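Lists > Unurside Tableware > Messages > Plain white, wide rims
31 Aug 2022 - posted by a list member in Vudis
2 minute read

Re: Plain white, wide rims

Earlier in this thread, a member in Kikach wrote:

> I keep going back and forth over wide-rimmed plates. They look
> lovely in a shop but mine is a small table, and I worry that all
> that rim is wasted space. Does anyone use them daily? And do you
> bother with mats, or does the plate do enough by itself?

Yes, daily, and I'm so glad you asked, as I've been itching to talk about mine since May! I picked up 18 of them when the canteen at Sikder closed (far too many for one household, I know, but I couldn't bear to see them split up) and I've hardly used anything else.

The rim is the best bit. It gives you somewhere to put your thumb when you're carrying something saucy, and it keeps the food in the middle where it looks generous. Mine have a proper well too, so a stew or a runny curry sits happily in them and I've stopped getting bowls out for half our meals. 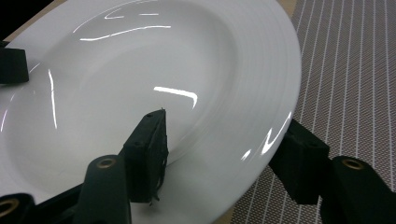

I should say that I love a really shiny glaze. Put one under a bright ceiling light and it throws back every streak and squiggle, and I find that cheerful on a table, especially once the evenings draw in. If you prefer something quieter, look for a satin finish, but do check it for cutlery marks first. I had a set of those years ago and they went grey and scratchy in no time.

As for wasted space, measure before you decide. I allow 60 cm of table edge for each person and it's plenty, even with a glass and a side plate. Where it does get tight is the cupboard. A deep plate doesn't stack as flat as you'd hope, so I keep two short piles and not one tall one - much easier to lift down as well. 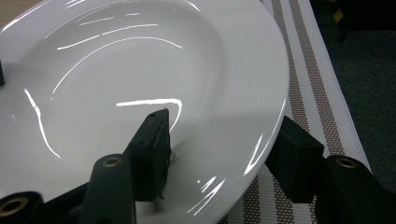
On mats, I'm a convert! I used to think white on bare wood was enough, and on a pale wood top it still looks very fresh. Then I tried a plate on a striped mat, thin grey and white lines, and it pulled the whole place setting together. Try one of each side by side before you buy a full set of mats, and stand back by the door to look. 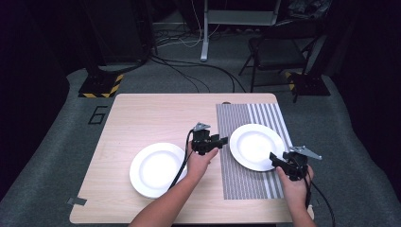

Keep the mat parallel with the table edge if it has stripes, as the slightest wonk shows. And leave a bit of mat showing all round the plate if yours is big enough.

Do tell us what you go for. If you want to try a wide rim before committing, I can happily spare a couple of mine, and I'm over your way most months.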